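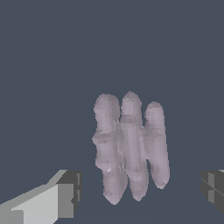

Week two of comparing grippers for the Tichý produce cell. Simulation only so far. Same arm model, same controller, same wrist camera pose, two sets of fingers. Notes as I go.

Finger set A is the Bresis parallel pair: flat pads, blocky tips. Finger set B is the Lolberg pair with a curved pad and softer contact. Both closed at the same commanded speed.

Test objects are irregular lumpy meshes, low polygon count on purpose. We tried finer meshes in October and the contact solver spent most of its time on facets that made no difference to whether the grasp held.

1,000 grasps per finger set on single objects first. A and B were too close to separate. Single objects are not a useful test here and I should have skipped them.

Clusters are harder. With the pieces touching, the fingers close on whichever one sticks out furthest, and the others rotate. Set A tends to pinch at a bulge and slip to the waist. Set B slips less but drags a neighbour along.

Success on clusters, one object lifted cleanly and held: set A 30 per cent, set B 76 per cent. Before anyone orders anything, please read the next post.

Friction was set too high for B. Rostislav Gajdoš spotted that the pad coefficient had been copied from a dry rubber table. I am rerunning the lot with a measured value. Expect the 76 to drop.

Off-centre approaches matter more than I had assumed. If one finger touches well before the other, the cluster gets pushed before the grip closes. Closing on first contact and then recentring the wrist helps A far more than B.

On the controller: position control with a force limit is fine for both. Pure force control chattered on the faceted surfaces. Bezawit Woldemariam thinks this is a mesh artefact and I agree, but I have no real-world data to show it.

The camera comparison is parked. Depth from the wrist view loses the seams between touching objects, so the segmenter often reports one wide object.

Rerun is 4,000 grasps, clusters only, corrected friction, three approach offsets. It is queued on the Movville machine overnight. Numbers in this thread when it finishes.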